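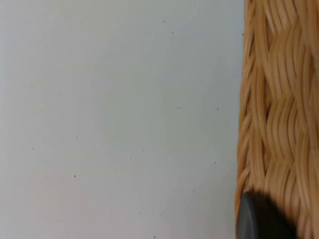

Cook and kitchen hand wanted, Sindley Community Kitchen

Part-time, 38 hours a fortnight, permanent after a probation period

Sindley Community Kitchen cooks and sells ready-made meals from a shopfront beside the hall. Most of our customers are older people who grew up on Central European food and no longer want to stand at a stove for half a day. We also cater for christenings, wakes and name days, and we run a public lunch on the first weekend of each month from April through to spring.

We need a second cook to work alongside our head cook, Gizella Katona. The position is open because we have taken on the lunch contract for the Taruva seniors' centre and one cook can't cover both.

What the work involves

You will make soups, dumplings, stuffed cabbage, noodle dishes and braises in batches, mostly from recipes already written down. Some of them are written down badly, and part of the job in the first few months will be weighing things as Gizella makes them and typing up the result. The chicken soup is started in the afternoon, chilled overnight and skimmed the next morning. The semolina dumplings are made fresh.

You will also portion, label and date meals for the fridge cabinet, take in deliveries, keep the temperature log, and clean down at the end of the shift. Everyone cleans, including the head cook. On catering days you may need to drive the van, which is an automatic.

There is some baking before the holidays: poppy seed and walnut rolls, honey biscuits, and the Oláh plum cake, which people order well ahead. You don't need to be a pastry cook, but you should be comfortable with yeast dough.

Hours

Shifts start at 6 am and finish at 2 pm, with a paid break. The cabinet has to be filled before the shop opens, so the start time can't be moved. In the weeks before Christmas and Easter there is extra work at overtime rates, and we ask that you don't book leave then.

What we are looking for

At least two years in a commercial kitchen, café, aged care kitchen or similar
A current food safety certificate, or willingness to get one before you start (we pay the fee)
A driver's licence
Able to lift a full stockpot with a second person and stand for most of a shift
Enough spoken English to work safely with others. Hungarian or Slovak is useful in the shop but isn't required.

Experience with this style of cooking would help. If you have cooked large quantities of anything from scratch and can season properly, we can teach you the rest.

Pay and conditions

Paid at the cook's award rate for your level, plus superannuation. Aprons are supplied and laundered. You get a meal each shift and staff price on anything from the cabinet. Parking is behind the hall, off Alik Street.

How to apply

Bring or post a résumé and a short letter to the shop, addressed to Gizella Katona. Tell us where you have worked, what you cooked there and when you could start. Please include two referees, one of whom should have supervised you in a kitchen.

Shortlisted applicants will be asked in for a paid trial shift of six hours. You will make one soup from our recipe and one dish of your own choosing, using what is in the coolroom. Let us know beforehand if there are ingredients you can't handle or taste.

Applications close at 7 pm on the last day of April. We will reply to everyone who applies.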